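Sinder
Jobs
Log in
Office Setup and Tidying Assistant (part-time)
Numeck Workspaces, Porkdale
Posted 10 January 2020
225 views

We look after small offices for people who would prefer not to. Desks migrate, cables breed, and somebody has to find a home for the fan in October. We would like that somebody to be you.

What you'll do
Put desks and chairs where the plan says, or where the plan should have said.
Run cables off the floor and back through the holes made for them.
Sort the bags people leave along the wall, and ask before throwing anything out.
Hang pictures. Straight, please.

What you'll need
A decent back, your own flat shoes and a calm view of other people's snacks. Experience is nice. Our last hire had 9 years of it and still labeled every drawer "misc."

Pay and hours
13 hours a week, hourly pay, bus pass included. There is a $3,000 yearly training fund that has so far bought one ladder course.
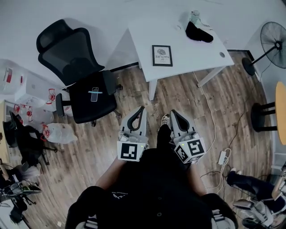
Desk, mesh chair and a cable on the floor.

To apply, send a short note to the Numeck front desk, second floor, Dijkstra Building. No cover letter templates. We have read them all.

Save job
Report this ad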